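Two Outs in Botusitz

By the bottom of the ninth my mother had her shoes off and her good scarf tied around her head like a pirate, and I loved her more than I have ever loved anybody.

You have to understand about Botusitz. We had 522 seats, if you count the bleachers down the left field line that everyone called the Porch, and on that night in September every one of them had at least one and a half people in it. Kids sat on the dugout roof. The man who ran the hardware store had backed his truck up to the center field fence and put lawn chairs in the bed. The Botusitz Millers had never won the Valley League. Not once! My grandfather played second base for them and didn't win it, and his brother coached them and didn't win it, and here we were, down one run to Perrin with a man on third and two outs, and the whole town holding its breath so hard I thought the lights might flicker.

And walking up to the plate was Mirela Honorato.

She was 28 that year. She drove a delivery route in the mornings and coached the middle school girls in the afternoons, and she was the only woman in the league, which got written up in the paper the first season and never again after that, because by then she was just our catcher. She hit with her feet nearly touching. It looked terrible. It looked like somebody waiting for a bus! But she had the quickest hands I ever saw, and when she got hold of one it made a sound I can still hear if I shut my eyes, a kind of clean crack with a hum after it.

Perrin brought in Pluklow to face her. Of course they did. Pluklow was six foot four and threw sidearm, and the ball came at you from somewhere out near third base. He had struck her out twice in June and once in July. He took his warmup throws like a man tossing keys onto a counter.

"She can't see it off him," my mother said.

"She can see it," I said.

"She's opening up too soon. Look at her shoulder. She's been doing it all year against the sidearm guys." My mother kept a scorebook, in pencil, with her own symbols in the margins, and she knew every hitter in that league better than their wives did. She stood up on the bench in her stocking feet and yelled, in a voice I had only ever heard used on dogs, "STAY IN THERE, MIRELA! STAY CLOSED!"

Mirela looked up. I swear she did. She found my mother in all that crowd, and touched the bill of her helmet, and stepped in.

First pitch, slider, on the black. Strike one. The groan went around the park and came back.

Second pitch was the same thing a little lower, and she let it go, and old Ferris behind the plate let it go too. Ball one. I ate my ticket stub. I don't mean I chewed on it, I mean I found out later that I didn't have it anymore.

Third pitch she fouled straight back into the screen, and the man next to me, who I had never met, grabbed my arm and said, "She was on it! She was right on it!" And she was! She'd kept the shoulder in, and you could see Pluklow see it. He walked around behind the mound and picked up the rosin bag and put it down again. He looked over at the runner on third, our shortstop, a skinny kid of 19 who was dancing off the bag like the dirt was hot.

I have thought about the next part a lot. When I tell it at parties I make it long, with the moon coming up over the feed mill and so on, but it went by in no time. Pluklow came sidearm with the fastball, inside, the one that ties everybody up, and Mirela just turned on it. Crack, and then the hum. The ball went out over the third baseman and stayed up and stayed up, and the left fielder ran toward the Porch, and all the people on the Porch stood up with their arms out like they were going to catch a baby.

It hit the foul pole.

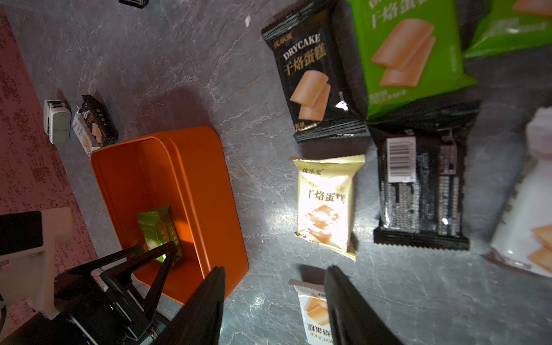 If you don't follow baseball, let me tell you the best thing about the foul pole, which is that it's fair. It's called the foul pole and it's fair! There were people in the truck bed who didn't know that, and for a second or two you could hear half the crowd cheering and the other half asking. Then the umpire put his finger up and twirled it, and I couldn't hear anything at all.

The kid from third crossed the plate and turned right around to wait for her. She ran the bases the way she always did, head down, as if she had a pot on the stove. She got to second before she let herself look up, and then she put both hands on top of her helmet and kept them there all the way home.

We went over the rail. My mother went over the rail, 25 years of bad knees and all, still in her stockings, with the scorebook under her arm. Somebody had turned on the sprinklers, or else they'd come on by themselves, which they did sometimes after ten. Everyone was soaked. The Perrin players stood at the top step of their dugout for a while and then they came out and shook hands in the spray, every one of them, Pluklow last. He said something in Mirela's ear and she laughed so hard she had to bend over.

I asked her about it years later, when she was managing the club and I was writing up the games for the paper. I'd figured it was something noble.

"He said he'd missed his spot by 9 inches," she said. "And I told him he was full of it. It was a good pitch. It was a really good pitch."

I said she should have told me that at the time, it would have made a great quote.

"You were busy," she said. "You were lying down in center field."

I was, too. I'd forgotten. I had gone out to where the grass was longest and stretched out flat with the water coming down on me, and my mother came and stood over me with her scarf dripping and her pencil behind her ear. She wanted to know if I'd seen which foot Mirela landed on, because she needed it for the book.

"The left," I said.

She wrote it down.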